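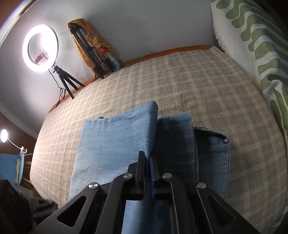
Fold Denim on the Bed, and Fold It Flat

By Cheng-en Lai
18 March 2025

Most folding advice is written for T-shirts. Denim gets a paragraph near the end, usually a recommendation to roll it. I think the recommendation is wrong for anyone who stores clothes on a shelf.

A rolled pair of jeans has a round section and a thick end where the waistband sits. Stack two and the upper one moves. A flat rectangle carries the load across its whole face, and the waistband can be placed where it does the least harm. My own pairs weigh close to 700 grams each, enough to compress the fold underneath without any pressing by hand.

The bed is the correct surface. A table is harder and gives a sharper crease, but most tables in a small apartment are too short for a full leg. A woven plaid bedspread has a further advantage: its lines are a ruler. Set the side seam along one line and the error is visible before the second fold is made.

Work side by side and stack last. With three folded pieces in a row, faded light blue next to medium and darker blue, differences in width are easy to see and correct. In a pile they stay hidden until the pile leans. I also sort by shade at this stage, pale to dark, and keep that order on the shelf.

My shelf is 16 inches deep. Folds are sized to leave the front inch clear, with the rounded edge facing out so that one pair can be pulled by its fold. Pinch the fold itself and never the top layer alone, or the rectangle opens.

Cherry Mae Talavera has argued on this site for hanging all denim by the hem. Her closet has the rod length. Mine has 7 hangers, and they are for shirts.

Recent items
Hanging by the Hem: A Case for the Rod
Shelf Depth and the Winter Sweater
Lint, Dryers and Dark Cotton
Against the Fitted Sheet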